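Jul 26, 2020

Second full day in the new place on Baluyot. Slept badly, up before the alarm, and went straight at the kitchen end of the room before breakfast. The fridge was the main thing. It has been running since last night and the top compartment finally feels cold when I put my hand in.

I paid 36 for the desk from the secondhand store in Disham and 30 more to have it brought up. It is longer than I remembered, but it fits along the wall next to the fridge with a small gap at the end. I like the rounded corners. I have walked into enough square ones. There is a gray scuff on the top that I rubbed at with a damp cloth for a while and then left alone.

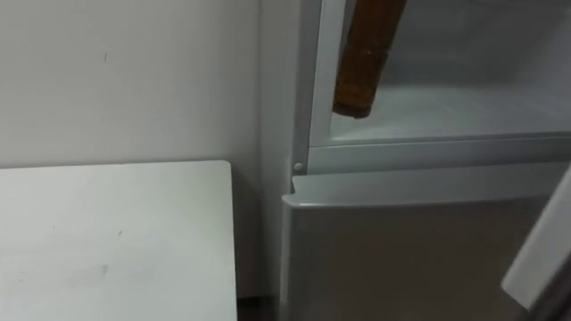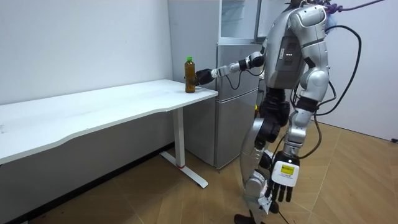
The wall wants a coat of paint at some point. There is a small dark mark up high that I keep taking for a bug. The landlord said he would leave half a can of the off-white in the closet and I haven't found it.

Lunch was cold noodles and tea. I want to keep tea in the fridge this summer and stop buying coffee on the way to the bus. I worked it out in April and it came to 184 for the month, which I could have put toward the deposit.

Went to the store in Zedham later for dish soap, sponges and a box of baking soda for the fridge. Forgot the light bulbs again. Wrote "bulbs" on my hand for tomorrow.

Still to do: the two boxes marked kitchen, the meter reading (2973 when I moved in, need to send it), and call about the mail. My back is sore. Going to bed early with the window open.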